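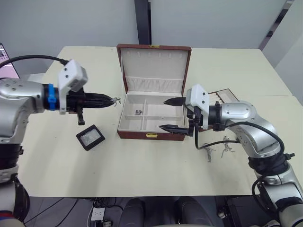 Warum ich mein Schmuckkästchen gegen jede Ordnungs-App verteidige

Ich gebe es gleich zu: Ich habe über die Jahre 313 Franken für Schmuckaufbewahrung ausgegeben und dabei vor allem gelernt, dass ich ein ganz normales Kästchen will. Deckel auf, Deckel zu, helles Futter, ein kleiner Verschluss vorne. So eines, wie es meine Grossmutter auf der Kommode stehen hatte und in das wir Kinder natürlich nie hineinfassen durften (wir haben es trotzdem getan, jeden Sonntagsbesuch aufs Neue, was haben wir gelacht!).

Davor hatte ich den Acrylturm von Clullora, 27 Schublädchen, alle durchsichtig, alle gleich gross. Klingt vernünftig, oder? Im Alltag habe ich morgens um halb sieben sechs Schublädchen aufgezogen, bis ich die Ohrstecker hatte, und abends alles in die oberste geworfen. Dann kam der Wandhalter von Trelier mit Haken für die Ketten, sehr hübsch, nur hingen meine Ketten dort im Badezimmerdampf und die silbernen liefen an. Und dann war da noch meine Phase mit Umon, dieser App, in der man jedes Stück erfassen soll, mit Foto und Fundort. Mein Kollege Fabian Rüegg schwört bis heute darauf. Er besitzt allerdings zwei Paar Manschettenknöpfe und eine Uhr, da hätte ich auch den Überblick!

Was ich am Kästchen so mag, ist die Aufteilung. Hinten ein langes Fach, vorne ein paar kleinere, im Deckel Schlitze zum Einhängen und darunter ein Täschchen aus Stoff. Das reicht. Ich habe lange geglaubt, ich bräuchte für jede Sorte Schmuck ein eigenes Möbel, dabei trage ich im Grunde seit Jahren dieselben paar Sachen, und die müssen abends einfach irgendwo weich liegen.

Nur bei den Ketten bin ich streng geworden, fast schon unangenehm. Eine feine Silberkette, die man achtlos hinlegt, macht aus sich selbst einen Knoten, und wenn dann noch ein Ring daneben liegt, fädelt der sich gleich mit ein. Ich habe mit Stecknadel, Babypuder und ziemlich viel Geschimpfe schon ganze Abende verbracht.
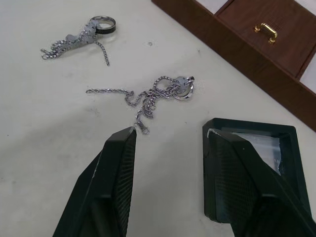 Wie bewahrt man eine feine Kette auf, ohne dass sie sich verknotet?

Am besten geschlossen und für sich allein: Karabiner zumachen, oben in den Deckel einhängen, das lose Ende unten ins Stofftäschchen gleiten lassen. Wer keinen Platz zum Einhängen hat, nimmt ein eigenes Fach und legt dort wirklich nur die eine Kette hinein.

Mein Nachbar Rupert Pfister, der früher Uhren repariert hat, hält das alles für übertrieben. Seine Frau habe ihren Schmuck vierzig Jahre lang in einer Bonbondose gehabt und sei damit glücklich gewesen. Mag sein! Ich habe die Dose einmal gesehen und finde, sie spricht eher für mich. Aber einen Punkt hat er schon, denn man kann das Ordnen auch so weit treiben, dass man am Ende nichts mehr trägt, bloss damit es schön liegen bleibt.

Deshalb mag ich auch die kleinen Einsätze, solche flachen mit Ringpolstern drin, die man neben das Kästchen stellen kann. Das klingt jetzt nach Widerspruch, ich weiss, schon wieder ein Extrateil. Aber so ein Einsatz darf bei mir tagsüber offen stehen, da kommen die Ringe hin, die ich zum Kochen abziehe und später wieder anstecke,

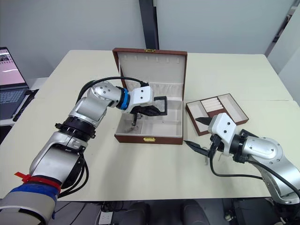

und abends wandert alles zusammen ins Kästchen zurück, Ringe zuerst, Ketten zuletzt, damit nichts darauf drückt. Das dauert keine Minute, und ich mache es sogar gern, meistens mit der Zahnbürste im Mund.

Bei Marar habe ich neulich übrigens einen Schmuckschrank gesehen, mit Spiegel und Beleuchtung, für 1'084 Franken. Eine Verkäuferin erklärte mir sehr freundlich, dass man den auch abschliessen könne. Ich bin dann doch lieber Kaffee trinken gegangen. Wer so etwas will, soll es bitte kaufen, ich komme gern vorbei und mache die Türchen auf und zu. Bei mir zu Hause bleibt es beim Kästchen auf der Kommode, und der Turm steht inzwischen im Keller und ist voller Schrauben, dafür taugt er nämlich prima.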